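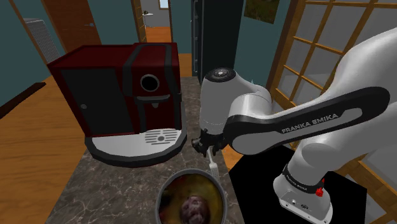

Fig. 1. Espresso machine on a kitchen counter.

Food Service Mgmt – wk 5 handout (R. Kershaw)

Costing a cup. Bring calculator next time, half of you didnt.

Gross profit = selling price less VAT, less ingredients. NOT wages, not rent. Those come later.

Wistlow café case: coffee, milk, sugar, lid = 26p a cup. Wastage on top – Mellor says 5%, I'd go higher for milk. Work it both ways.

Fixed costs: rent, rates, insurance, machine lease. Same wether you sell 93 cups or none.

Break-even = fixed costs divided by contribution per cup. Contribution is price minus variable cost, see Wragg ch. 2.

For seminar: redo the Wistlow sums with milk up 25%. Show working.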